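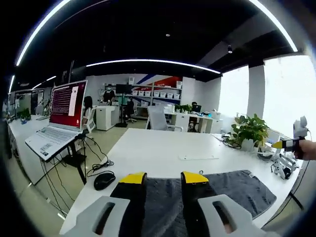
Prurton, 1st August

Chapter 2
Two Hands on the Table

By now you have a parts list, a clear stretch of floor and, I hope, a friend or two who will put up with you. In this chapter we begin the part of the build I like best – the hand-held grippers. Our own shop in Prurton is one big shared room with a long white table, and people go on working at their desks while we build (they are very patient with us!).

Start with the fingers. Bright tips against a dark body are a great help when you are trying to judge the gap between them, and Renata Zawadzka, who drew up the parts for this book, went with yellow. Lay a towel or a soft cloth down before you set anything on the table, and keep your small screws in a bin with a lid.

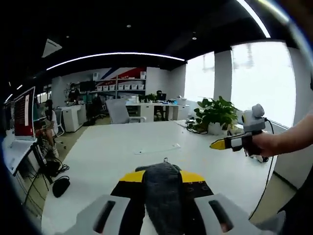 Fig. 2.1 Two grippers and a cloth at the shared table.

Build both grippers before you tune either one. Jihad Sayegh and I did ours one at a time, and we ended up taking the first apart again to match the second – a long afternoon, and a good many cups of tea. Route the cable last, leave it some slack, and then turn to Section 2.1, where we fit the finger pads.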